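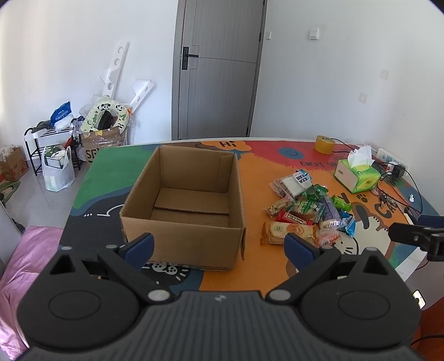
Tulludora Customer Support
Case type: Wireless controller, repeated disconnection
Product: Skokari wireless game controller, second revision
Status: Closed, resolved by firmware update and settings change

Customer's report

The customer states that the controller pairs with an Android tablet without difficulty and then drops the connection during play. The interval between drops varies. The four lights on the front of the controller flash for several seconds and the controller either reconnects or turns itself off. The customer has owned the controller since March and reports that the fault began in May, after a system update to the tablet. A full charge makes no difference. The customer asks for a replacement or a refund.

Initial response, 9:40 a.m.

Thank you for contacting Tulludora. We regret the inconvenience. Before a return can be authorized, please complete the following steps and reply with the results.

1. Turn the controller off by holding the center button until all lights go out.
2. On the tablet, open the Bluetooth menu, select the controller and choose Forget.
3. Insert a pin into the reset hole on the back of the controller and hold it for 5 seconds.
4. Restart the tablet.
5. Hold the center button and the X button together until the lights flash quickly, then pair again.

Please also tell us which firmware version is displayed on the About page of the Skokari app.

Customer's reply, 11:15 a.m.

All steps completed. The controller paired at once and dropped again during the second match. Firmware is shown as 1.04. The customer adds that the same controller works without fault on an older phone.
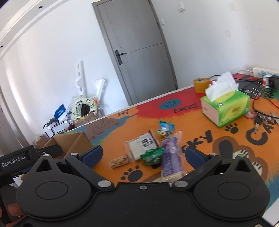

Second response, 1:30 p.m.

The result on the older phone indicates that the radio and the battery in the controller are in working order. Firmware 1.04 has a known fault with tablets that place Bluetooth accessories in a low-power state. The controller does not answer the tablet's wake signal in time, and the tablet ends the connection. The fault is corrected in firmware 1.07.

To install the update, connect the controller to the tablet with the supplied cable. The update cannot be sent wirelessly. Open the Skokari app, select Device, then Update, and leave both devices undisturbed until the app reports 100 percent. If the app does not find the controller, please try another cable. Many charging cables do not carry data.

Customer's reply, 2:05 p.m.

The update stops at 62 percent with the message "Package could not be verified." Attempted three times with the supplied cable and once with another. The customer asks whether the controller has been damaged by the failed attempts.

Third response, 2:50 p.m.

A stopped update does not damage the controller. The previous firmware remains in place until the new package has been checked in full. The message usually appears when the tablet is short of free storage. The app requires 600 MB to unpack the file, although the file itself is much smaller. Please confirm the free space on the tablet, clear the app's cache and try once more.

Customer's reply, 4:20 p.m.

Free space was 410 MB. The customer removed two games and repeated the update, which finished normally. Firmware is now shown as 1.07. The controller has since dropped once in an hour of play.

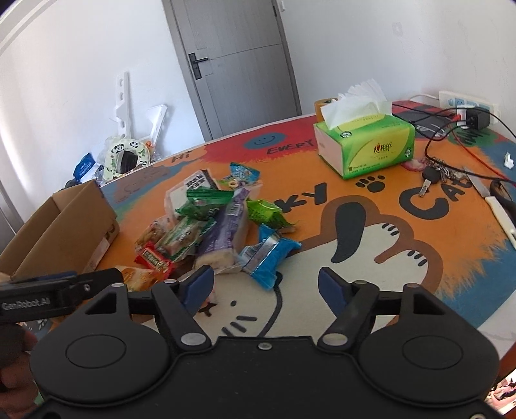

Fourth response, 4:45 p.m.

Please open the tablet's battery settings, find the Skokari app and change its setting from Optimized to Unrestricted. The system update returns this setting to Optimized without notice. Please also turn off any third-party button-mapping app. Trirkach, in particular, opens its own connection to the controller and will compete with ours. If it is needed for a certain game, the Skokari app should be closed first.

Customer's reply, following morning

Trirkach was installed and had been running in the background. It has been removed and the battery setting changed. No drops in a full evening of play. The customer withdraws the request for a refund.

Internal notes

Return not issued. Warranty remains valid and is not affected by the update.

This fault now accounts for 1,790 cases. The help page should state the storage requirement before the update begins, and the verification message should be reworded. Both requests have been passed to the app team.

Controllers sold through Bensaid carry the same hardware but report their firmware with a different prefix (B1.04, B1.07). Agents should treat the numbers as equal. Customers who purchased from Bensaid are to be given the same steps, but any return must go through the store of purchase.

Case closed. The customer may reopen it by replying to the last message.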